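Última actualización: 22 November 2022

Normas para manos que no sienten

En el taller de Domevance las reglas caben en una hoja plastificada. La hoja está pegada junto a la puerta, a la altura de los ojos, y tiene tachones. Dos versiones en un año. La de mayo duró poco.

El asunto es viejo: desmontar ordenadores usados, sacar lo que sirve, clasificar lo que no. Lo nuevo es quién mete la mano. Desde que entró el brazo, la pregunta dejó de ser cuánto tarda y pasó a ser qué se le permite hacer. Y quién lo decide. Y dónde queda escrito.

Rulesetti, la firma pequeña que redacta los procedimientos, empezó con un documento de 618 líneas. Demasiado. Nadie lo leía en planta, se consultaba cuando ya había un conector doblado. Ahora trabajan con fichas cortas, una por operación: memoria, disco, fuente, procesador. Cada ficha dice la fuerza máxima de la pinza, el orden de los pasos y el punto exacto en que la máquina debe parar y pedir permiso. Parar y pedir permiso – esa es la parte que mas se discute.

Porque parar cuesta. Akotus, que compra los módulos recuperados, paga por pieza comprobada y no por hora. En el último recuento interno salieron 3113 operaciones con memoria y 1670 con disco. Si el brazo espera a una persona en cada una, no salen las cuentas. Si no espera nunca, tampoco.

Reglas básicas, las que no se tocan: equipo desenchufado y fuente descargada antes de abrir. Tapa fuera, caja tumbada, fijada. Pulsera antiestática para el operario, toma de tierra para la pinza. Los módulos se cogen por los cantos, jamás por los contactos. Zócalo del procesador abierto: zona prohibida, ni el brazo ni los dedos pasan por encima si hay otro camino. Los cables sueltos se apartan antes, a mano. Un SATA fino se engancha con nada y el brazo tira igual. 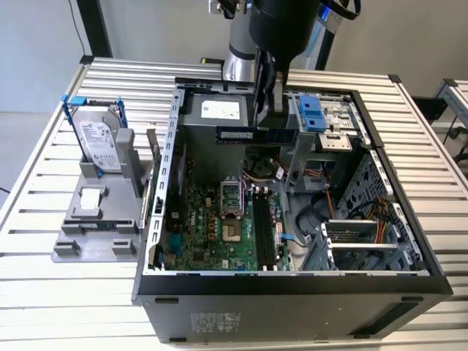
Otis Gallagher no está convencido de que haga falta tanta ficha. Sostiene que una norma buena se reconoce en que el operario la cumple sin mirarla, y que las de ahora obligan a mirar el papel más que la máquina. Prefiere un solo límite de fuerza para todo, bajo, y aceptar que algunas piezas se queden dentro de la caja.

En Rulesetti no lo ven así. Un límite único protege la placa pero no suelta un disco encajado en su soporte, y entonces alguien sube el valor «solo esta vez» y no lo vuelve a bajar. Pasó en Altıntaş, el otro taller del grupo. El cambio estuvo puesto semanas, sin firma ni fecha. Se descubrió revisando el registro, en la entrada 1568.

De ahí salió la regla del tachón. Cualquier ajuste se apunta en la hoja, a bolígrafo, con iniciales, antes de arrancar. Feo pero funciona. El registro digital tambien lo guarda, claro, solo que la hoja la ve todo el mundo al entrar.

Queda abierto lo del paro automático. Se prueba un término medio: permiso por lote, no por pieza, siempre que las cajas sean del mismo modelo. Modelo distinto, permiso nuevo. Etiqueta ilegible, fuera del lote.

La próxima versión de la hoja ya está en borrador. Tiene una línea menos.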